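When the kitchen at Hulcombe put in its first robot arm, Oğuzhan Sezer had been cooking there for 18 years. He did not ask for it and says he wasn't asked.

"They told us in January, at the end of a shift. Two arms, one for plating and one for clearing. I went home and looked at my contract."

His job is still there, though it has changed. He used to spend his mornings on trays and pans. Now he spends part of each one with Ignacio Montoya, who came from Drustow to run the system, which the staff call Zora.

"I write down what the arm should do and he tells me why it can't," Sezer says. "A pan is easy for me. I don't think about which end to hold."

Montoya agrees that the handle is where most of the work goes. New tasks are tried in simulation before they go anywhere near the kitchen, and Sezer sits in on those sessions.

"I can lay out a counter badly on a screen and see what happens," Montoya says. "He tells me whether a real one would ever look like that. Usually it's worse."

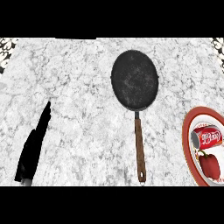
A simulated counter with a frying pan, a plate and the arm's black gripper.

Five people worked the early shift before the arms came. There are still five, but two now start at nine instead of six. Sezer likes the sleep and misses the overtime – "that was my holiday money". He has asked for a pay grade that covers the training work and is waiting for an answer.

Would he go back to the old way? He thinks about it for a while.

"For the lifting, no. My shoulder is better. For the mornings, maybe. We used to talk more."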